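Flosetell – démonstrations téléopérées en simulation

Langue des annotations : français. Version publiée le vendredi 22 novembre 2024.
Contact : Andri Sutter. Relecture : Ottilie Wieser, qui n'a pas tout pardonné.

Contenu

Le jeu rassemble 407 démonstrations d'une tâche simple à énoncer : amener un curseur à la graduation demandée. Le robot simulé est piloté à distance, à la manette. Chaque épisode contient la vue du poignet, les positions articulaires, l'ouverture de la pince et la consigne écrite. Les commandes sont enregistrées à 20 Hz, hésitations comprises.

Opérateurs

Sabina Bartoš et Tumelo Mkhize ont fait l'essentiel. Ulises Lozano a fourni 35 épisodes, reconnaissables à leur lenteur majestueuse. Compter environ 15 minutes d'entraînement avant de produire quelque chose de montrable – davantage pour qui se croit doué aux jeux vidéo.

Vue du poignet 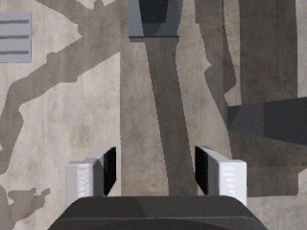
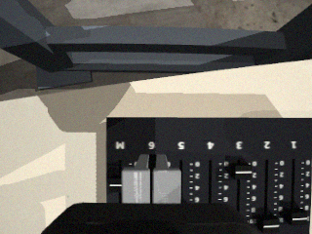
Les consignes désignent toujours une voie par son étiquette, jamais par son rang. « Le troisième en partant de la gauche » a donné lieu à des débats dont le dépôt garde la trace. Vue du poignet, le panneau à curseurs se présente à l'envers : la voie M se retrouve à gauche, la 1 à droite, et les chiffres des échelles augmentent vers le bas. Nous n'avons pas redressé les images, donc toute augmentation par rotation ou miroir est à vos risques. Le champ « voie » du fichier d'annotations fait foi, sauf dans le lot Gaber, où il vaut parfois « M » et parfois « m ». Correctif prévu en juillet.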